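도모우(Domow) 빈 피킹 키트 도입 검토 중간보고
4월 13일 / 자동화설비 검토 담당 작성 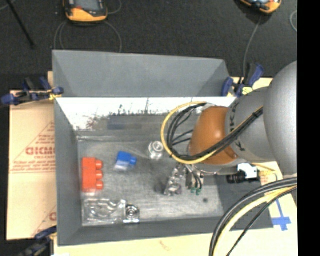
시험 셀의 작업 빈과 로봇 팔. 블록과 투명 부품이 함께 놓인 상태.

1. 보고 범위

지난 보고 이후 진행한 도모우 키트의 설치, 시험, 공급사 협의 내용을 정리한다. 도모우는 두네보프(Dunevov)가 공급하는 빈 피킹용 소프트웨어와 소형 그리퍼 묶음 제품이며, 기존에 보유한 로봇 팔에 얹어 쓰는 방식이다. 브로브빌(Brovville) 공장의 소형 부품 분류 공정에 쓸 수 있는지를 판단하는 것이 이번 검토의 목적이다. 구매 여부는 6월 보고에서 제안할 예정이다.

2. 설치 현황

시험 셀은 브로브빌 시험동에 꾸렸다. 로봇 팔은 쿠카(KUKA) 제품을 그대로 사용하고, 회색 빈은 클램프로 고정했다. 빈을 고정하지 않았을 때는 그리퍼가 벽면에 닿으면 위치가 틀어져 좌표를 다시 잡아야 했는데, 고정 이후에는 같은 문제가 기록되지 않았다.

설치 안내서는 전반적으로 쓸 만하다. 다만 케이블 배선에 대한 설명이 부족하다. 안내서에는 케이블을 팔을 따라 묶으라고만 되어 있고, 여유 길이를 얼마나 두어야 하는지는 나와 있지 않다. 첫 설치 때 여유가 모자라 손목축 회전 범위를 제한한 채로 시험했고, 이후 배선을 다시 했다. 현재는 노란색 케이블을 손목 쪽에 크게 고리 모양으로 돌려 두었다. 이 고리가 빈 안쪽으로 처지는 자세가 있어 동작 경로에서 해당 자세를 제외하였다. 양산 공정에 들어가려면 별도의 케이블 가이드가 필요하다.

3. 시험 결과

지금까지 누적 집기 시도는 1,507회이다. 이 가운데 400회 넘게 투명 부품을 대상으로 하였다. 시험물은 불투명한 장난감 블록과 투명 플라스틱 부품을 섞어 구성했다. 빨간색이나 파란색 계열의 블록은 바닥과 구분이 쉬워 기준물로 삼았고, 투명 부품은 실제 공정에서 문제가 되는 품목을 대신한다.

불투명 블록은 눕거나 기울어진 상태에서도 대체로 무리 없이 인식했다. 실패는 블록이 벽에 바짝 붙은 경우에 몰려 있으며, 인식 문제보다는 그리퍼가 들어갈 틈이 없어서 생긴 것으로 본다.

투명 부품은 결과가 고르지 않다. 두께가 있고 윤곽이 뚜렷한 것은 집는 데 큰 문제가 없었으나, 넓고 납작한 부품은 위치를 잘못 잡는 일이 잦았다. 빈 바닥이 긁힌 금속빛이라 반사가 얼룩지는데, 소프트웨어가 이 얼룩을 부품 가장자리로 읽는 사례가 기록에서 확인된다. 바닥에 무광 매트를 깔고 다시 시험해 볼 계획이다. 현장 빈도 오래 쓰면 긁힘이 생기므로, 긁힌 바닥에서의 결과도 따로 남겨 둔다.

그리퍼는 크기가 작아 좁은 틈에 들어가는 데 유리하다. 반면 납작한 부품을 바닥에서 들어 올릴 때는 손끝이 미끄러지는 일이 있었다. 두네보프 측은 손끝 패드를 바꾸면 나아진다고 답변했으며, 교체용 패드 2종을 요청해 둔 상태다.

4. 비교 제품

유(Yu) 사의 비슷한 키트를 서류로 먼저 검토했다. 투명 부품 인식은 유 사의 자료가 더 자세하지만 전용 제어기를 함께 사야 하고, 기존 로봇 팔과의 연결 방식이 아직 확인되지 않았다. 실물 시험은 대여 조건이 정해진 뒤에 진행한다. 현 단계에서는 두 제품의 우열을 적지 않는다.

5. 지원 및 비용

공급사 기술 문의는 지금까지 6건을 보냈고 모두 회신을 받았다. 회신 내용은 대부분 구체적이었으나 케이블 여유 길이에 대한 답은 로봇 기종별로 다르다는 설명에 그쳤다. 소프트웨어 사용료는 평가 기간 동안 면제되며, 기간이 끝난 뒤의 갱신 단가는 서면 견적을 기다리고 있다. 이번 기간의 지출은 클램프와 배선 자재 등 소모품에 한정되어 승인된 예산 안에 있다.

6. 남은 작업

무광 매트를 깐 조건의 재시험
교체용 패드 수령 후 납작한 부품 집기 시험
케이블 가이드 시안 작성 및 제작비 확인
갱신 단가 서면 견적 접수
유 사 키트 대여 조건 협의

7. 요청 사항

납작한 투명 부품의 합격 기준을 생산팀과 함께 정해 주시기 바란다. 현재 기준은 불투명 부품에 맞추어져 있어 같은 수치를 적용하기 어렵다. 매트와 케이블 가이드 시안에 드는 비용은 기존 소모품 항목에서 처리하고자 하니 승인을 요청한다.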